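Braddale bench automation, progress report for April
Prepared by Krishnamoorthy Fernandes for the Marar fund

Your question at the last review was whether a machine can take over routine repair-shop chores yet. For desktop computers, our answer is still partly.

Work this month was on opened towers, with the arm reaching into the case from above. We logged 893 attempts across 6 tasks.
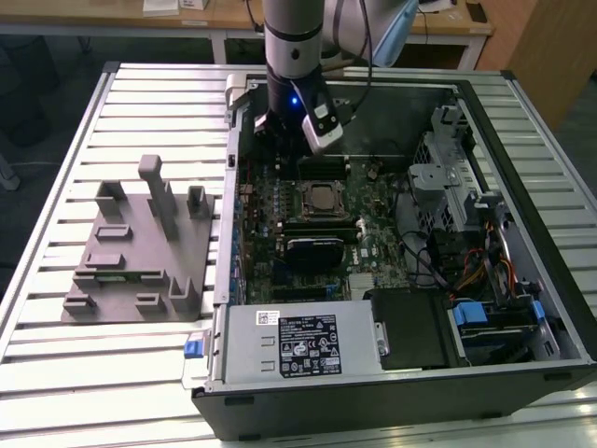

Loose cables remain the main problem. They shift between attempts, and the planner from Rasent treats them as fixed. Memory modules went better, and 60 percent of those attempts finished without a person stepping in. A technician is still faster at every task we tried.

Spending was within plan. We request release of the next $4000 for spare gripper parts and bench time. In May we will repeat the cable tests with the updated planner.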